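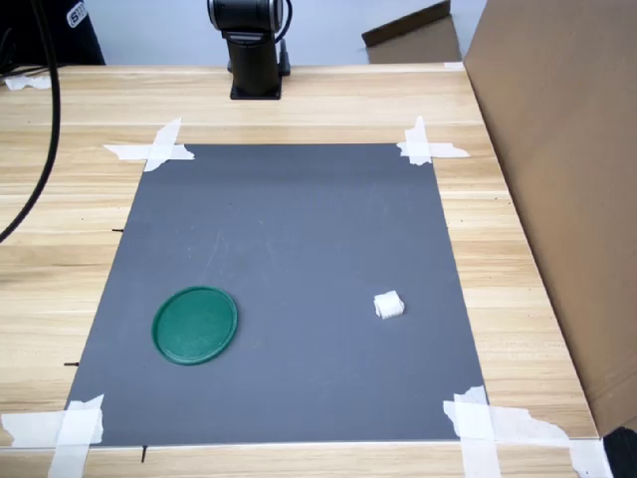
Gray mat, green lid, lots of tape.

So the table. Finally did something about it in March, after putting it off all winter. It's a light wood one, Mohcine Amrani sold it to me when he moved out of the place on Derkel, and I've been scared of scratching it ever since. Cutting, gluing, soldering, all of it on a folded towel. Dumb.

Got a big dark gray mat now. 27 bucks from Olanero, plus shipping, grr. It came rolled up tight and the corners would not lie flat. Books on them overnight, no good. Then an iron through a dish cloth, don't do that, smells awful.

Ended up with white masking tape. One piece crossed over another at the back corners, and at the front I just kept adding more becuase that's where my elbows go. Ugly, yes. Ends all torn, I never can find the scissors. But it doesn't slide anymore!

Things I'd do different: wipe the wood first. Tear the tape longer than you think. Press from the middle out, not the corners in, or you get a bubble.

It's scuffed already, pale smudgy marks in the middle and one thin scratch. Don't care, thats what it's for. Better the mat than the wood.

The green lid lives there now too. Handy for small screws, the rim keeps them from rolling off.

Next up is the shelf. Need brackets, Ruditz had some but they close at 6 and I'm never out in time. Ok, dinner's burning, more later.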